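Galvanised or powder coat for parts bins?

sakard_tinkerer
Replacing 9 open-top bins in the shop. Lerkora quotes $2350 for powder coated, $3095 for hot-dip galvanised. Dry indoor use, castings and offcuts. Is the galv worth it?

T. Su
No. Indoors the zinc buys you very little. Powder coat, touch up yearly.

stomeck61
Disagree. Powder coat chips at the first sharp casting and rust creeps under the film. Ours were bare metal at the corners by August.

T. Su
Then your prep was poor. Phosphate wash first, and check the film thickness.

jtosh
Prep won't stop abrasion – neither finish is a wear surface. I'd price a rubber liner before paying for zinc. Wear also isn't uniform, so inspect the walls as well as the floor. The front grey bin has a long brownish-grey scuffed band on the far inside wall, while the floor mostly shows pale scratches and whitish smudges. I'd run the liner partway up the walls and leave the outside in whatever colour is cheapest.

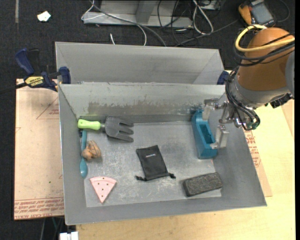
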